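Merkwood to Begin Curbside Cardboard Pickup in April

Merkwood households will be able to leave flattened cardboard at the curb starting in April, ending a long stretch in which residents had to drive it to the drop-off yard in Moulin.

The town signed a contract last month with Stomum, the hauler that already handles trash on the east side. Under the agreement, Stomum will collect cardboard from 2,307 addresses every other week and take it to the sorting plant at Undik, where it will be baled and sold to paper mills.

Residents will not get a new bin. Cardboard should be stacked flat beside the trash cart, or tied with string if it is windy, and set out by 7 a.m. Large pieces need to be cut down so that no side is longer than a yard. Bundles left out after the truck has passed will stay there until the next round, and the town asks people to bring them back in.

The service will add about $2 a month to the trash bill. The town office said the charge covers fuel and crew time and will be reviewed after the first year. Households that already pay a reduced rate will see no increase.

The drop-off yard in Moulin will stay open through the summer for Merkwood residents who prefer it. After that, the yard will take cardboard only from Moulin addresses. Its operators have said for years that the two containers there fill up too fast, especially after the holidays, and that overflow ends up against the fence.

Apartment buildings with a shared dumpster are not part of the new route. Owners of those buildings can ask Stomum for a separate cardboard container, which will be billed to the building. The town office said several owners have already asked for prices.

Pizza boxes will be accepted if they are free of food. A box with a greasy bottom can be torn in half and the clean lid recycled. Waxed produce boxes, milk cartons and paper cups still belong in the trash. Tape and shipping labels can stay on, but foam and plastic bags have to come out.

Wet cardboard is the main reason loads are turned away at Undik. The plant pays less for a damp load and can refuse it entirely. On rainy mornings, crews will still run the route, but residents are asked to hold their bundles for the next pickup if they can.

A pickup schedule by street will be mailed with the next water bill and posted at the town office and the library. Streets north of the creek will be collected first. 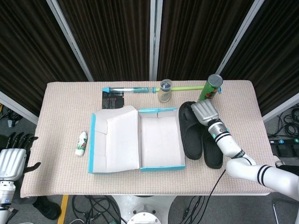 Small retail boxes are included in the program along with shipping cartons. Many people throw them out with the trash, the town office said, even though they sort just as well as brown cardboard. Printed or colored surfaces make no difference, so a box with a fold-back lid like the blue and white one beside the black slippers can go out with everything else once it is empty and pressed flat. Tissue paper should be taken out first and put in the trash.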